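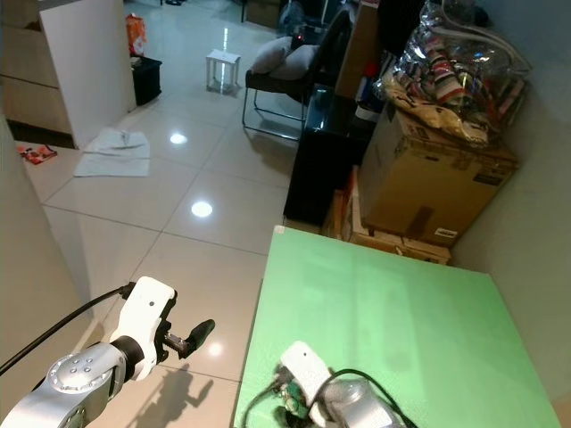 13 July 2022

Up before 8 and at the room by the time the bakery had its shutters open. Coffee first, then the list. The list is mostly the same as in April, with things crossed out and written in again lower down.

Started with the fabrics. They are still in the clear plastic bag on top of the big cardboard box, against the right wall. Striped ones, colored ones, all mixed up. I meant to sort them by size and put the good pieces aside for Sanne, and I got as far as deciding where the piles would go. Then the phone rang. It was Dewan about the delivery, which has moved again, so the box will have to stay where it is until I know how much floor I need. I don't mind the box much. I mind the flattened cardboard under it more. It gets a little taller every time something is unpacked. Koen says he will take it to the recycling place when he has the car. He said that in April too.

The floor tiles are fine to live with but they show everything. With the ceiling lights on there are bright spots all over them and every crumb is visible from the door. There was a white cloth lying crumpled on the left side. I used to use one like it for the floor and a different one for the table, and now I can't tell them apart, so all of them go in the wash tonight. Must buy a pack in another color for the floor.

Sanne Meijer came by at lunch with soup and sat with me a while. She thinks the black chair should go by the window and the white stool should go away completely. I like the stool. I stand on it to reach the top of the tall cabinet and there isn't another one the right height. We agreed the two gray cushions are good and should be left alone. She bought them for me from Lillari two years ago and was pleased I still use them.

After she left I went through the cabinet with the two drawers. Top drawer: tape, string, batteries I need to test, the instructions for the fan, a bag of picture nails, the Skanow catalog with the corner turned down on a page of shelves I'm not going to buy. Bottom drawer: napkins and the old tablecloth. Threw out the napkins that had gone yellow. Kept the tablecloth. I also found the receipt for the cabinet, which I had told Koen was lost, so I owe him an apology over that.

The long black cabinet is the one I keep avoiding. Small things land on top of it and then they belong there. I gave each one a place in my head and put maybe half of them there in real life. The rest I will do tomorrow with a shoebox. The glossy top needs a dry cloth after the damp one or it looks worse than before.

The bin needs a proper lid. A bag on top of it is not a lid.

Koen Wouters came at 4 and we talked about the hooks. He put them up and is still proud of how straight the line is, and he is right, I checked it with the level twice. What we don't agree on is what they are for. He wants keys and the dog's leash. I want the aprons and the small brush, things I reach for with wet hands. They are small hooks and I'm not sure how much weight they take, so nothing heavy either way. We left it that I get the left side and he gets the right, and we'll see by the end of the month whose things have crept over.
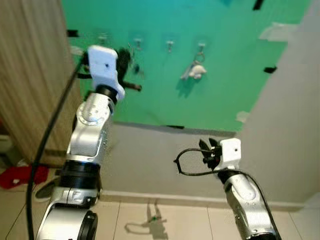

Koen's hooks on the green panel, all four.

I still like the green. I was unsure when we picked it, and my mother said it would make the place look like a swimming pool, but in the afternoon it comes up bright toward the top and makes the gray wall look better too. The table goes well with it, being a lighter green. I wiped the tabletop down last thing and left the window open a hand's width.

Spent more than planned this month. The total for the room since April is now about 1,000, counting paint and tiles cleaner and the Wokness pan, which Koen says is kitchen money and should not be in this book at all. I have put it in a separate column so he can stop bringing it up.

Supper was the rest of Sanne's soup with bread. My back is sore on the left side, from the drawers I think. Rain forecast overnight — remember to close that window if it starts.

Tomorrow: shoebox, fabrics, call Dewan before lunch, wash the cloths if I don't manage tonight. Ask Sanne if she wants the striped pieces long or cut. Lid for the bin.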